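Clonamum to Add Switched Outlets to 42 Rental Workrooms

2 min read
3 shares

May 14, 2018

Clonamum, which rents furnished workrooms by the month, said today it will change the way power is laid out in its Trarnus building. The work covers all 42 rooms and is due to be finished by the end of June.

Each room will get outlets that can be turned off at a switch beside them. Tenants have asked for this since the building opened. Many leave lamps, chargers and small tools plugged in overnight, and until now the only way to cut the power was to pull every plug by hand.

The fittings are white and take both two-pin and three-pin plugs, so most tenants will not need an adapter for the equipment they bring with them.
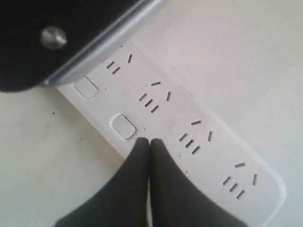 "People move their desks all the time," said Arnar Østergaard, building manager at Clonamum. "One tenant wants to work by the window, the next one wants the long wall. We need power that can go where the desk goes, and we need it to shut off without someone crawling under a table."

The electrical work will be done by Thoroddsen, a contractor that has looked after the Trarnus building for three years. Crews will work on two rooms a day, on weekdays only. Tenants will get written notice before their room is scheduled and should clear desks and shelves away from the walls. Power to the room will be off during the work. Hallways, the shared kitchen and the print room will stay open.

Older fittings are being checked at the same time. Any with a cracked cover, a loose slot or a switch that sticks will be taken out. Scuffs and smudges alone are not a reason to replace a fitting, and those that pass will be wiped down and kept in use.
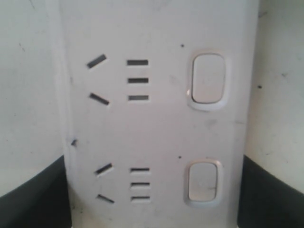 White outlet plate with rocker switches beside the outlets.

Clonamum will also update its room guide. The new pages ask tenants to use the switches at the end of the day, to keep cords out of walkways and not to plug one power strip into another. Heaters and kettles are still not allowed in the workrooms.

There is no charge to tenants and monthly rents will not change as a result of the work. Tenants who need to be moved to another room for the day can book one through Zumano, the building's online desk.

Questions about the schedule can be left with Arnar Østergaard at the Trarnus front desk.

About Clonamum
Clonamum rents furnished workrooms to small firms and people who work for themselves. Rooms come with a desk, chairs and shelving.

2 comments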